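Notebook, November — Cernavholm referendum model, polling bench

Second pass at the turnout weights. Okthorpe sent its ward returns as 13 separate spreadsheets, each with its own idea of what a ward is called. Spent the morning teaching the script that "Upper" and "Upr." are the same place. Democracy is mostly spelling.

Sample is still 2,000, of whom a suspicious share claim they voted last time. If they all had, the council would have needed more pencils. I've knocked the "certain to vote" group down a notch and left the old weights in the folder for Deming Dai, who will want to argue. 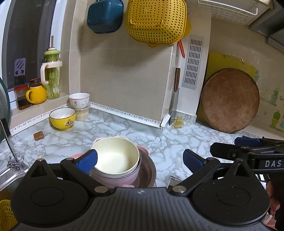

Open items, 3:40 p.m.

1. Leave side is up 3 points on yesterday's run. I changed one line. Find out which opinion that line was holding.
2. Undecideds: stop splitting them evenly. They aren't even people.
3. Ask Deming whether the Rostex phone batch was called before or after the budget vote — the file says both.
4. Rerun with the 5 rural wards pulled out, then put them back before anyone in a rural ward hears of it.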